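Subject: Re: [manip-learning] Crumbs on the fingers, and do they matter?
From: Margarida Calado
To: manip-learning list

Eduardo Guerreiro wrote:

> We are seeing our skewer policy fall off over a long session. It starts
> well and by late afternoon it misses grasps it made easily at 9 am.
> Retraining on more demos helped a little. Has anyone checked whether
> dirty fingers alone can do this? Our demos were all collected with
> freshly wiped ones.

Hi Eduardo, and hello to everybody I haven't written to since June (I owe at least two of you a reply, I know, I know),

Yes, we did check, and I'm so glad somebody else is asking! Natália and I spent a good part of the spring on this with the Sarari food set, which is 2439 hand-held gripper demos. We went through the wrist views by hand and tagged 308 of them as having visible residue on at least one finger. It was slow going, and Natália did far more of it than I did.

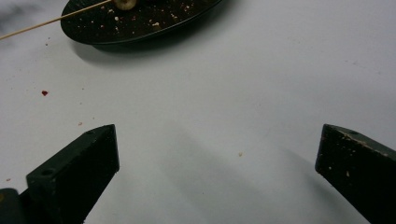 Wrist view from the skewer task, tagged "residue, right finger only."

Then we trained the same policy twice, once on everything and once with the tagged demos taken out, and ran both on the arm with clean fingers and with crumby ones. With clean fingers we couldn't tell them apart. With crumbs on, the policy that had never seen residue tended to close early and a bit off to one side, while the other one mostly carried on as usual. So my guess is that your trouble is at least partly in what the camera sees, though I wouldn't rule out plain loss of grip on something as thin as a skewer. We haven't separated those two properly yet.

The cheap thing to try first is pasting small pale specks onto the finger region during training. Leonilde wrote that for us in an afternoon and it got back a good share of the loss, maybe half. Real dirty demos still did better.

One caution: tag each finger separately. We started with a single yes/no label and had to redo 461 clips, which I would not wish on anyone.

Happy to share the tag sheet if you write me off list.

Warmly,
Margarida

Recent threads on this list
Flikari gripper: replacement finger pads
Loureiro workshop, call for short talks
Time sync drift on long recordings
Madska loader fails on empty episodes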